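Kirkier Chart Show Society
Minutes of the June general meeting
Start: 7:30 p.m.
Chair: Jolien Van den Broek
Minutes: Ilse Visser

1. Minutes of the last meeting
Approved with one correction. The Stemetti album entered the listeners' chart at number 4, and the minutes had it at number 3. Ilse has changed the copy on the site.

2. Listeners' chart rules
Jolien reported that several ballots last month listed the same single twice, once as the album version and once as the radio edit. After discussion it was agreed that all versions of a song will be added together and listed under the title of the version with the most votes. Live recordings stay separate. Remixes with a new guest vocalist were also discussed. Views were split and the question was held over.

Motion: that combined versions apply from the next chart onward, with no changes to past charts. Carried.

3. Debut albums by local acts
A member asked that the local section list an artist's home town as well as where the record was made. Kramer grew up in Provdale but recorded the whole album elsewhere, and was left out of the section for that reason. Agreed that either connection is enough. Kramer will be added to the year-end list.

4. Year-end countdown
The countdown will again cover 100 songs. Ballots will allow ten picks each, ranked. Ties will be settled by the number of first-place picks, then by highest single-week position. Jolien will write the introduction to the program and would like suggestions for the gap between the first and second hours.

5. Printing
The printed countdown sold out last year. Agreed to order 400 copies, stapled, black ink on a colored cover. Ilse to get a second quote before the order goes in. 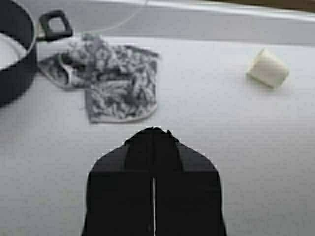
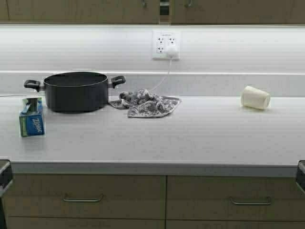
6. Record swap
The swap will run before the next meeting, with doors open at 6:00 p.m. Singles and albums only, no box sets. Members bringing more than one crate should tell Ilse ahead of time so she can plan the tables.

7. Other business
The Stemetti interview still needs to be typed up. Jolien has the recording and will do the first half. A request to move the chart deadline to midnight was turned down.

Meeting closed at 9:10 p.m.

Held over to next meeting: remixes with guest vocalists (item 2), second print quote (item 5).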